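# 大会リザルト配信の遅延と順位の誤表示(対応ログ)

受付:2023年3月6日
対象:Pukine杯 スノーボード・ビッグエア 男女決勝
状態:クローズ(恒久対応は別チケット)

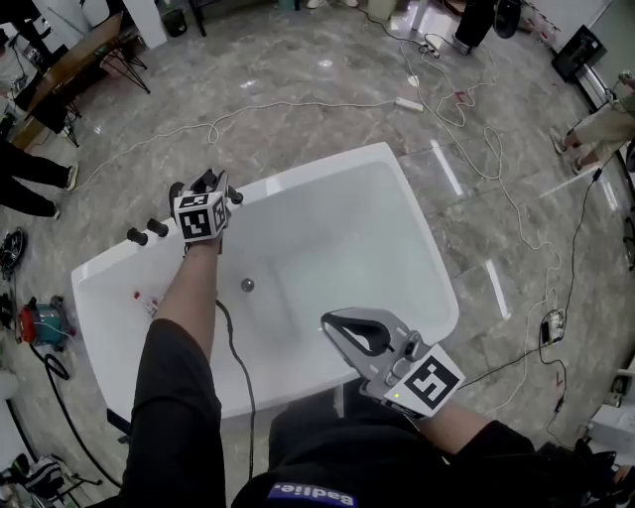
会場の計時・採点はZurkix、公開用のリザルトページはDakusで動いている。女子決勝の2本目の途中から、Dakus側の順位表が更新されなくなった。男子決勝では更新は戻ったものの、2位と3位が入れ替わって表示された。会場の大型ビジョンはZurkixから直接出しているため、影響なし。

## 報告内容

- 女子決勝2本目、7番スタートの選手以降の得点がページに出ない
- 男子決勝終了後、2位と3位の合計点は正しいが並び順が逆
- スマートフォンのアプリでも同じ表示

## 確認したこと

**1. 会場側の出力**
Zurkixの送信ログには全選手分の得点が残っていた。欠番なし。ジャッジの修正入力が1件あり、修正後の値も送信済み。

**2. 受信側**
Dakusの受信キューに未処理が3000件を超えてたまっていた。同じ選手の得点が何度も再送されている。応答待ちの設定が短く、Dakusが返事をする前にZurkixが再送を始めていた。

**3. 並び順**
男子2位と3位は合計点が同点。大会規定では、同点の場合は最も高い1本の得点で順位を決める。Dakusの設定を見たところ、昨年11月の大会で使ったテンプレートのままで、同点時はスタート順になっていた。

## 対応

- 再送間隔を17秒に変更し、キューを一度停止
- 重複分を削除して再開。71件だけが有効なデータとして残り、順に反映された
- 女子決勝の順位表を紙の公式リザルトと照合。全員一致
- 男子は同点規定を「ベストスコア優先」に変更して再計算。2位と3位が正しい順に戻った
- アプリ側のキャッシュを手動で更新

## うまくいかなかったこと

最初にDakusの再起動を試したが、再送がすぐ始まり、キューはまた増えた。回線も疑って会場のルーターをPaivaの予備機に替えたが、変化なし。予備機はそのまま使用し、撤収時に元へ戻した。

## 追記

放送席から、誤った順位のまま速報記事が1本出ているとの連絡あり。配信先に訂正済みのPDFを送付し、差し替えを確認した。表彰は紙のリザルトをもとに行われたので、メダルの渡し間違いはない。

女子の1本目の得点に小数点以下が表示されないという問い合わせも来ているが、端末の表示設定によるもので本件とは別。設定画面の「得点表示」を「詳細」にすれば出る。

## 残作業

- 同点規定を大会ごとに必須入力とする(別チケット)
- 再送間隔の初期値をZurkixの窓口に確認中
- 次のスロープスタイル予選の前日に、同点を含むテストデータで通し確認を行う
- 11月のテンプレートは選択できないようにした。過去大会の閲覧には影響しない

同じ症状が出た場合は再起動せず、先にキューを止めてから連絡してください。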